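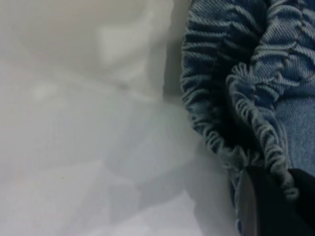 Page last changed: May

Vikberg 300 Laundry Detergent, powder
Supplied by Jomdale

The Vikberg 300 is a low-foam powder for mixed cotton loads. It contains no optical brightener and no perfume. Dark cottons and denim are washed at 40 °C, inside out, with the drum no more than two-thirds full. Whites may be washed hotter if the care label allows it.

Hard water needs a larger dose; see the table inside the lid. The powder should go in the main wash drawer – direct contact with dyed cloth can leave pale spots.

Pack sizes
Carton, 2 kg, with scoop
Tub, 3000 g, resealable lid
The scoop is sold separately for tub customers.
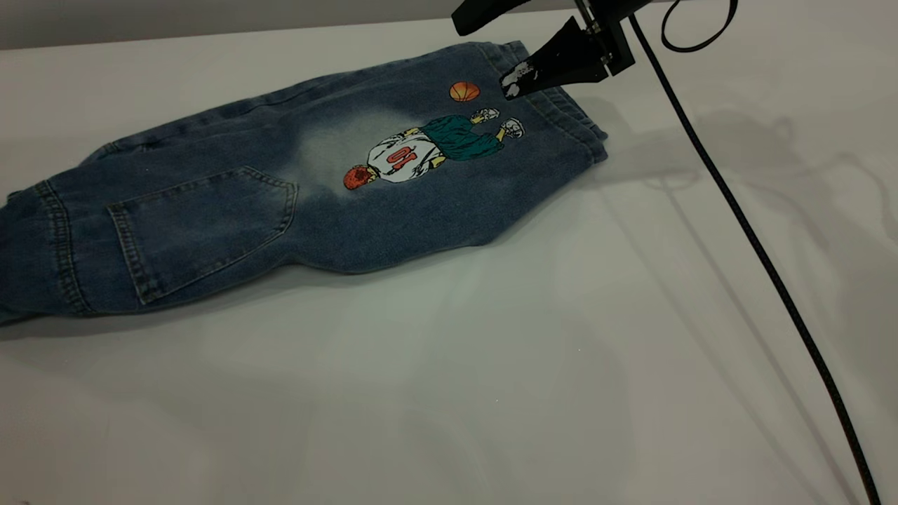

Use on indigo-dyed cotton

Indigo sits near the surface of the yarn and comes off with rubbing. Wash new denim alone for the first few cycles. Do not soak overnight. Dry in shade, hung by the hem.
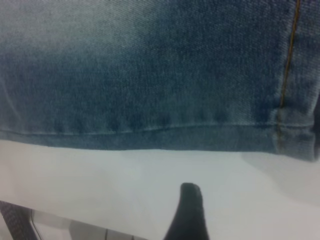 Washed denim, twill weave with contrast topstitching.

Storage: dry, below 40 °C, lid closed. Caked powder can be broken up and used at the normal dose.

Not for wool or silk. For these, see Rissanen Liquid.

Trade orders: Florêncio Salgado, Nendham depot. Orders placed by noon on Tuesday ship the same week.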